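Looking After Worn Board Edges
Household tips, updated May 2018

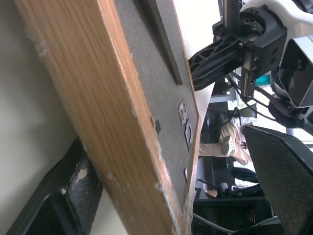 A chipped edge on a long wooden board.

Shelves, desk tops and bench boards nearly always wear at the edge first. The face gets a cover or a coat of varnish, and the edge gets sleeves, belt buckles and the vacuum cleaner. Most of the damage can be put right in an afternoon with things you already have.

Loose splinters
Don't pull them. A splinter that is still attached will take a strip of good wood with it. If it lies flat, work a little wood glue under it with a toothpick, press it down and tape it overnight with masking tape. If it stands up and won't go back, cut it off with a sharp knife, working along the grain.

Sanding
Start with 120 grit wrapped around a flat block and finish with 220. Always sand along the length of the board. Round the corner over slightly - a sharp corner chips again within weeks. Wipe off the dust with a barely damp cloth and let the wood dry before you do anything else.

Filling
Small chips can be left alone once they are smooth. For deeper ones use a two-part filler, and fill a little proud of the surface. Buy it one shade darker than the wood. I used a light one on a 162 cm shelf in February and the patches still show from across the room.

Color
Test stain on the underside. Filler takes it differently from wood, so go on thin and add a second coat if needed. A wax crayon will do for scratches and costs less than a tin of stain.

Felt and fabric coverings
Mask these before sanding or the dust works down into the pile. Vacuum with the brush head and lift spots with cool water and a drop of dish soap, dabbing only. If the fabric has come away from the wood, use contact adhesive sparingly. Too much soaks through and leaves a hard stain.

Screws and fittings
Take off what comes off easily and put the screws in a labeled jar. If a screw turns without gripping, pack the hole with a glued matchstick, trim it flush and drive the screw back by hand the next day.

Driss Salem wrote in to say he rubs a candle stub along finished edges twice a year. It works well on bare wood, but skip it if you plan to varnish later.

Next page: sticking drawers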